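Unit 4: Sorting and Storing Small Tableware
Handout for the practical session, Household and Catering Foundations 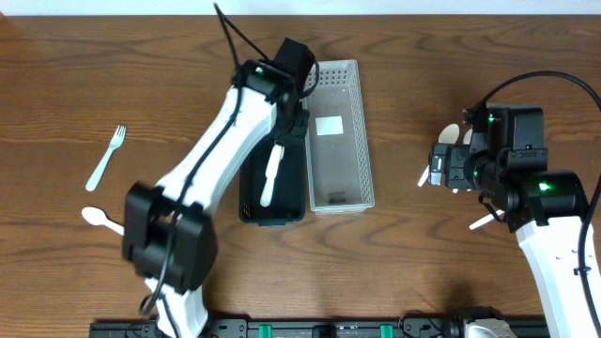
Tuominen, April

Course leader: Minttu Heinonen
Practical sessions: Lenni Rautiainen

1. Purpose of the unit

This unit deals with the sorting of light tableware into open trays. Students have already covered the washing and drying of cutlery in Unit 3 and are expected to bring their notes from that unit. By the end of the session each student should be able to set out a sorting place, allot a tray to each class of item, and return the table to order within the time allowed.

The work is simple, but it is assessed. Students who have worked in a canteen or café will have habits of their own, and these are welcome in the discussion. During the practical, the order given in section 4 is to be followed.

2. Terms used

Receptacle: any tray, basket or box into which sorted items are placed.

Loose item: a piece lying on the table surface and not yet assigned to a receptacle. The white plastic fork on the wooden tabletop in the picture at the head of this handout is a loose item in this sense.

Class: a group of items stored together. Forks, knives and spoons are three classes. Plastic and metal pieces of the same shape are treated as separate classes throughout the course.

Transfer: the movement of one item from the table, or from another receptacle, to the place where it is to be kept.

3. Choice and placing of trays

Trays with perforated sides are preferred for tableware. Air can pass through the walls, crumbs are easily shaken out, and the tray itself may be rinsed and left to drain. Solid boxes are acceptable for dry goods such as paper napkins, which are dealt with in Unit 6.

Where two trays are in use they should stand side by side, with no wide gap between them. The black basket and the light grey tray are placed in this manner, their edges nearly touching, in the middle of the table. The space to the left is then available for loose items. Left-handed students may reverse the arrangement.

Trays of different colours are a help to memory and should be used where the store cupboard allows. A deep tray suits items that are to stand upright; a longer one suits items laid flat. Where a label is used, the wording should be short and the class should be named in the singular (fork, spoon, knife). The stock list at Clutora follows the same rule, and consistent wording saves time when trays are returned.

4. Order of work

Clear and wipe the table.
Place the trays and agree the class for each before any item is handled.
Lay the loose items on the open side of the table, with space between them.
Take one item at a time, by the handle.
Bring the item over the tray and lower it before letting go. Items are not to be dropped or thrown from a height.
Check each tray for pieces of the wrong class.
Return the trays to the cupboard and wipe the table again.

Students often ask whether several pieces may be gathered in one hand. In a busy kitchen this is common practice and is not wrong. For the assessed exercise, however, single transfers are required.

With regard to step five, attention is drawn to the white utensil held vertically above the black basket, its handle hanging down inside the walls. A piece brought in at this angle needs very little room and does not catch on the rim.

5. The practical exercise

Students work in pairs. Each pair receives two trays and a mixed set of 100 pieces, drawn from the Trudeo and Dono boxes in the cupboard. One student sorts while the other keeps the tally sheet, and the two then change places. Full marks are given for seven errors or fewer. A piece in the wrong tray is one error; a piece left on the table at the end is also one error.

Last year's groups completed 169 tally sheets, covering over 1,866 transfers in the recorded part of the exercise. The commonest fault was the mixing of small spoons with forks, usually towards the end of the sitting.

6. Questions for discussion

Which classes would you combine if only one tray were available?
How should a tray be marked when its users do not share a first language?
At what point does it become quicker to fetch a third tray?

Written answers of no more than one page should be handed to Lenni Rautiainen before the start of Unit 5. Students who missed the practical should arrange a repeat sitting with Minttu Heinonen.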